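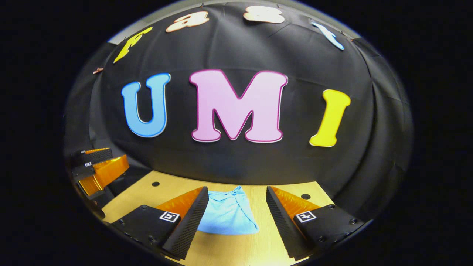 Can I use the Furka keypad in an online game without getting banned?
Depends on the game. The Furka sends plain key presses like any keyboard, but some servers don't allow macros of any kind, so read your server's rules first. With macros switched off it's just a keypad, and we haven't heard of a server that minds that.

Shop > PC Gaming > Keypads > Mevisov Furka

Mevisov Furka, left-hand keypad for MMO players

15 keys, a thumb stick and a scroll wheel. Wired. Made for people who play long sessions in games with way too many skills on the bar. Potions, buffs, party heal, mount, pet, guild chat, all under one hand.

Back in stock since February. Same keypad as the last batch, new cable (longer, softer, doesn't kink at the plug anymore). If you have the old one and the cable bothers you, the new cable fits, see spare parts further down.

What it does

Every key can be set to any key on a normal keyboard, or to a key with Shift, Ctrl or Alt held. You can also put a short macro on it. Two profiles live in the keypad itself, so you can have one for your knight and one for your wizard, or one per game, and switch with the small button next to the wheel. The light changes color when you switch. Blue is first profile, red is second.

Profiles stay in the keypad when you unplug it. Take it to a friend's place, plug it in, works. You don't need the software on that PC.

The thumb stick sends WASD out of the box. Can be changed to arrow keys or four keys of your choice. It is NOT an analog stick. In click-to-move games most people put potions on it. Up for health, down for mana, that sort of thing. Leave left and right empty at first or you will drink everything in your bag by accident.

The wheel scrolls and clicks. Good for camera zoom.

Software

It's called Royer. Windows only. Download from the support page, not from random forum links please. You need it to change keys and write macros, after that you can close it or remove it. No account, no login, doesn't start with Windows unless you tick the box.

A macro is a list of key presses with pauses between them. Royer will record one for you or you can type it in. Set the pauses by hand if the game is picky, recorded ones tend to be too quick and the server drops half the skills. Macros can be saved to a file and shared with your guild.

Royer does not read the screen, does not click for you while you're asleep, does not touch game files. Please don't write to us asking for a bot. We don't make one and won't help set one up.

Mac and Linux: the keypad works with whatever is saved in it. You just can't change anything from there. Borrow a Windows PC for ten minutes, save your two profiles, done.

About server rules

Comes up in every second email so it gets its own bit. Private servers all have there own rules. Some allow one key press per click and nothing else. Some allow macros in town but not in events or castle sieges. Some don't care. Staff can change their mind between seasons too. Ask in the server's forum or chat before you play and keep a screenshot of the answer.

If you want to be safe, open Royer, go to Device, tick Simple Keys Only. That turns off all macros on both profiles untill you untick it. Your macros aren't deleted. Nice for event nights.

We can't get your account back if you're banned. We also can't write a letter to your game master. People have asked.

Comfort

Palm rest slides back and forth, loosen the screw underneath, slide, tighten. Small hands: all the way forward. Big hands: all the way back and the Ament rest added behind it (sold separately, see below). Rubber feet, doesn't walk across the desk. On a glass desk wipe the feet first.

Keys are a medium weight with a soft bump. Not silent. Quieter than most clicky keyboards, louder than a laptop. If someone sleeps in the same room, they will hear you farming.

No key legends printed, since everybody sets them differently. There's a sheet of blank stickers in the box. Pencil works better than pen on those, pen smears.

In the box

Furka keypad
USB cable
Palm rest (already on)
Sheet of blank stickers
Key puller
Folded quick start card

No disc. No carrying bag either, an older listing on another site says there is one and that listing is wrong.

Specs

Layout: left hand only
Connection: USB, cable comes off
Profiles saved in keypad: 2
Light: blue or red, can be dimmed or turned off
Software: Royer for Windows
Works on consoles: not supported. Some players say it does with an adapter. We haven't tested, so no returns for that reason.
Guarantee: 2 years, parts and labor

Setting up

Plug in straight to the PC, not through a monitor hub if you can help it. Wait for the light. Open a text editor and press each key once so you know what's what. Then install Royer if you want changes.

Change a few keys at a time. Really. People set up the whole pad in one evening, forget all of it by the next raid and send it back. Start with potions and your main attack. Add buffs when your fingers know where those are. Party and chat keys last.

Save to Device is a seperate button from Save. Save only keeps it on the PC. Most of our "it lost my settings" returns are this. Newer version of Royer asks before closing, so update if yours doesn't.

Key repeats when held? Royer, Keys, Hold, pick Once. Some games want repeat and some kick you for it.

Spare parts and extras

Cable, new type. Fits all Furka keypads, old and new.
Keycaps, full set, black or gray. Gray is low right now.
Thumb stick cap. They wear smooth after a lot of use. Pulls straight up, push the new one on.
Ament wrist rest. Foam with a cloth cover, cover comes off for washing. Same height as the palm rest.
Screw for palm rest. Free, just pay postage. Everyone loses it.

What buyers say

1,162 ratings so far. Most common good word is comfort, most common complaint is no right-hand version. We know. Mevisov hasn't said anything to us about making one, so please don't wait for it on our account.

Other things that come up a lot: people wish for a third profile, people like that the light goes fully off, people don't like how the software looks. Fair. It's ugly but it opens fast.

Shipping and returns

Orders in before 3 p.m. go out the same working day. Later ones next working day. Tracking by email, check spam.

Return it within the return window shown at checkout, in the box, with the cable. Used is fine, broken is not. Stickers can be used up, we don't need those back. Wipe it down first please, crumbs.

Guild orders: if you're buying for a whole guild or as prizes for a server event, write to us before ordering and we'll do one shipment and one invoice. We can put each keypad in its own mailer if you're going to send them on. No custom printing.

We use cookies to keep your cart and to see which pages get read. Accept / Settings

Contact | Shipping | Returns | Support downloads | Back to top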